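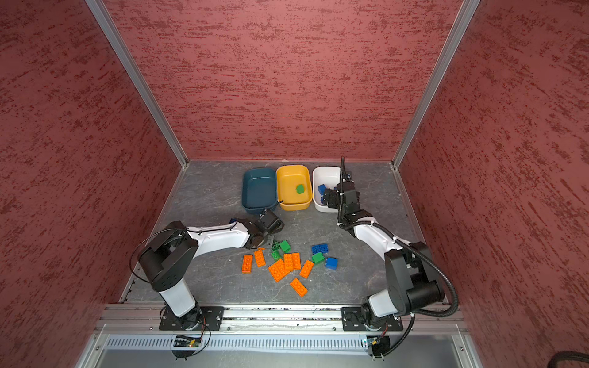
Budgeting for a second two-arm cell

Posted April 5, 2021

The sorting cell has been running long enough that I have been asked to price another one. I spent most of March on this, and what follows is the working version of the numbers and the reasoning, minus the parts under quote.

The task is plain. Plastic building bricks go on the floor of the cell, and the two arms sort them by color into bowls along the back: orange in the teal one, green in the yellow one, blue in the white one. The bricks stand in for the small molded parts we care about, and they cost almost nothing to replace. I would keep them for the second cell.

Where the money goes

The arms are the largest line and the easiest to plan for. Pleller quoted a pair with a lead time of 10 weeks. Listero quoted 6 weeks, at a higher price, with the controllers included. Once I added controllers to the Pleller quote the gap was small enough that delivery should decide it. The complication is spares. We already stock joint modules and cables for the arms we have, and a second brand means a second shelf of parts. I have asked Irina Bratu in purchasing to get the Listero spares list with prices before anyone signs. She has also asked both vendors what happens to the price if the order slips into the next budget period.

The frame is cheap by comparison. Aluminum extrusion, corner posts, a front rail, wall panels, a floor panel. Roman, the shop that cuts our extrusion, can turn a set around in 9 working days if the drawing does not change. Last time the drawing changed. I am freezing it before the order goes out.

Grippers and wrist cameras

I under-budgeted this line the first time and I am not going to repeat it. The fingers are wear parts. They meet the floor every time an arm goes for a brick lying flat, and over enough cycles that shows on both surfaces. The new budget carries 2 spare sets of fingers per arm, bought with the arms so that they ship in the same crate.
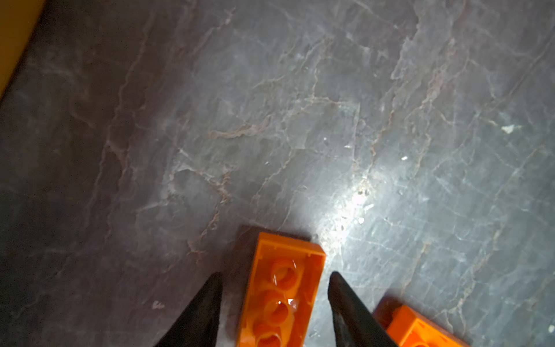
The floor panel belongs under the same heading. I picked a glossy marble pattern on price, and the gloss throws glare into the wrist camera. Light comes back off the surface as a white patch, and any threshold tuned on one side of the cell needs checking on the other. The veining adds texture that the segmentation has to learn to ignore. For the second cell I asked for a matte gray sample and put in a line for diffusers over the lights. The diffusers cost less than a day of my time. Retuning took several.

Brick orientation also affects the budget, indirectly. A brick lying with its hollow side up presents thin walls and tubes instead of studs, so any model trained mostly on studs needs more examples of the underside. That is labeling time, and labeling time gets its own row in the sheet now. Previously it was hidden under "integration," along with everything else I had forgotten to list.

Bowls and fixtures

The bowls came from a kitchen supply store in Wuvville. They work. The rims are rounded and the interiors are shiny, so the glare comment applies to them too. Molded bins made for the purpose are available from a catalog at many times the price, and I cannot find a reason to buy them. I will buy spare bowls in the same colors and spend the difference on a locating strip, so that each bowl goes back to the same position after cleaning. At present that position is set by eye.

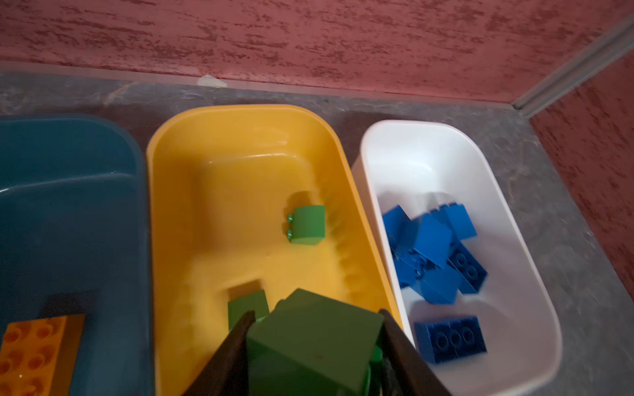 Green brick in the gripper, over the yellow bin.

Cabling, power and the rest

Cable management gets a real number this time. Each arm needs enough slack to reach the far bowls, and the slack has to go somewhere. On the first cell it loops around the shoulder and down past the base. For the second I priced proper dress packs from both vendors. Listero's is included with the arm. Pleller's is extra.

The small circuit boards by the arm bases need enclosures. I have drawn a box that bolts below the front rail and will print it in house, so the cost is filament and screws.

Still open: the spares list, the matte floor sample, and whether the electrical work goes on our budget or the building's. I will update the sheet when the Listero prices come in.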